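Skada two-arm table unit

Products > Table-top automation > Skada

The Skada is a pair of small black arms with parallel grippers, set up to work from either side of one table. It is sold by Tastik for light handling jobs: picking up bottles and dishes, moving them, and putting them back. You can see it running at our Nillov showroom open day in November.

What is in the set
2 arms with grippers
2 wrist cameras, fitted
Power supplies and cables
Control box with the Vídalín software already loaded
Table clamps

Price: £3,976 for the full set, delivery extra. Spare gripper fingers are sold in pairs. Orders placed at the open day are sent out within 20 working days.

The open day
Doors open at 10 am and the last demonstration starts at 3.30 pm. Each one takes some 20 minutes, with time for questions afterwards. Lavanya Lobo runs the morning sessions and Bożena Szulc takes over after lunch. There is no need to book unless you are bringing a group.

We use ordinary kitchen and washroom things for the table work: a pump bottle, a white tray, and a steel bowl sitting in a mesh strainer. They give the grippers different shapes and surfaces to deal with. Clear plastic and polished steel are both awkward for cameras, and most customers ask about one or the other. You are welcome to bring an item of your own, as long as it is under 300 grams and has no sharp edges.

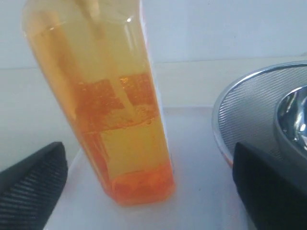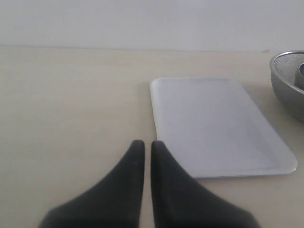 The first two are wrist camera views; the next two show the table from further back.
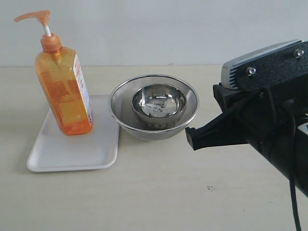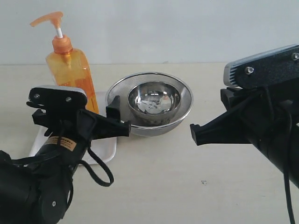 Bożena Szulc wrote to us after the last open day to say that the page ought to be clearer about setting up. In her afternoon sessions the question that came up most was how long it takes to get from the box to a working table, and she felt people were going home with the wrong idea. Clamping the arms down is quick, she said, but the wrist cameras need to be lined up with care, and a buyer should put aside a whole morning for that the first time. She also asked us to mention that the table must not wobble.

We have added both points to the setup guide, which comes printed in the box.

Before you order
Your table should be flat, level and deep enough for both arms to reach the middle. A plain, pale top works well with the cameras. The arms are for indoor use only and should be kept away from running water. Full bottles can be handled if they are within the weight limit and the cap or pump is done up.

Returns are accepted within 20 days if the clamps and cables are included. Please keep the box.

To ask about a group visit, use the contact form and choose "Nillov showroom" from the list.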